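Bura Burger Nights: Frequently Asked Questions

Updated October 9, 2019

Questions about the build-your-own burger package, the buns, and what to set out. If yours isn't covered, write to Mieke Van Beek through the contact form and she'll get back to you within two business days.

How does the package work?

We cook the patties and bring them with the buns, toppings and sauces. You provide a table near an outlet and somewhere for people to sit. Guests build their own burgers. Our person stays at the grill and refills the table, then packs up at the end. The food is out for 70 minutes unless you book extra time.

What is the smallest group you take?

26 people. For smaller groups we sell a pickup box from the Lodhi Street kitchen with everything cold and a sheet of reheating instructions. The pickup box doesn't include trays or tongs.

What does it cost?

The standard package starts at $975, with delivery inside the city included. Extra time, a second topping table and gluten-free buns are priced separately. You'll see them as their own lines on the quote.

What kinds of buns are there?

Sesame and plain. Both are the same soft, slightly sweet dough with a glaze on top, and we get them from Stulero Bakery the morning of your event. If you don't tell us what you want, we bring mostly sesame. You can ask for all of one kind.

We don't carry brioche or pretzel buns anymore. The pretzel buns went off the menu in September.

Are the buns sliced?

Yes. The bakery slices them and we keep the two halves together until they go on the table. If you picked up a box and find one that isn't cut all the way through, use a serrated knife and go in from the side.

Can sesame and plain buns go in the same container?

Only if no one in your group has a sesame allergy. Seeds come off and end up on everything. If you marked an allergy on the booking form, we leave out the sesame buns completely and don't bring any to the site. Please mark it even if the person says they'll just eat something else.

Are the gluten-free buns kept apart?

They come wrapped one by one, and the guest opens the wrapper. They are baked somewhere else, not at Stulero. We can't promise a gluten-free meal, though, as the patties share a grill with everything else.

How should I set up the table for a pickup box?

Go in the order people build. Buns first, then the tray where the burger gets put together, then lettuce, tomato, onion and pickles, with the sauces last. Keep the bun container right up against the tray so crumbs don't land all over the table. Put a sheet of plain paper on each tray and change it when it gets messy.

Use a clear container for the buns if you have one. You can tell from across the room when it needs filling, and people can see which kind they're taking.

What goes on first?

However you like it. When we build them for guests, it's bottom bun, lettuce, tomato, then the patty, cheese and anything else, and the top bun goes on last. Lettuce under the tomato keeps the bottom bun from getting soggy.

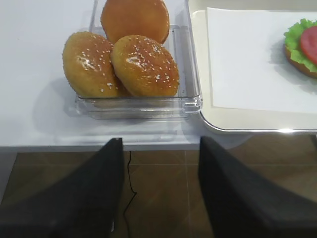
How far ahead can I cut the vegetables?

Onions and pickles can be done the day before. Wash the lettuce the day before too, dry it well and keep it in the fridge with a paper towel in the bag. Tomatoes should be sliced the same day, within a couple of hours of eating. Lay the slices on paper towels and salt them at the table.

How do I store leftover buns?

In a closed container or bag on the counter, for up to two days. Don't refrigerate them, they go stale faster. For longer than that, freeze them in a freezer bag and thaw them in the bag. A minute cut side down in a dry pan brings them back.

Can we keep the leftover toppings?

You can keep whole, uncut vegetables and unopened sauces. Anything that has been on the table goes back with us and is thrown out.

Do I have to wash the trays?

No. Scrape off the food, throw away the paper and stack the trays in the crate they came in. If you rented trays for a pickup box, bring the crate back to the side door on Lodhi Street within six days. After that we charge the replacement price.

Do you have vegetarian patties?

Two kinds, black bean and mushroom. The black bean one has no egg or dairy in it. Put the number you need on the form. We cook those in a separate pan.

Can I change my order?

Headcount can go up or down until noon, three business days before. Bun choices close at the same time. Changes to the address or start time need a phone call.

Do you serve the Lirnamen area?

Yes, with a delivery fee. Enter your address on the quote page and the fee will show before you pay the deposit.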